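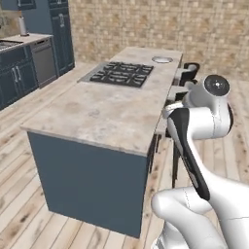
According to one reader of the last tutorial, a planner that succeeds in simulation has shown only that the simulator and the planner agree with each other. Fair enough. I still run the check below before an arm goes near a real worktop, and I trust it about as far as that reader does.

Checking collision margins in Otau

You need Otau with the Gilmartin planner plugin. The kitchen island scene will do.

1. Load the scene and turn on the collision view. Look at what the planner sees, which may be far cruder than the rendered stone and steel. Check the worktop overhang first. If the island has been imported as one plain box, replace it with two: one for the base, one for the top.

2. Give the bar stools their own shapes. Thin legs vanish easily when meshes are simplified.

3. Set the margin to 3 cm. The default is zero, whatever the Gilmartin manual implies.

4. Plan to the same goal 120 times, changing the random seed each time. A single good path tells you very little.

5. Sort the log by smallest clearance and replay the worst 16. Watch the elbow as well as the wrist.

If planning time jumps, simplify the arm's shapes before you touch the margin. Lowering the margin makes the numbers look better and leaves the elbow where it was.

Evness users: the export drops custom margins, so set them again after import.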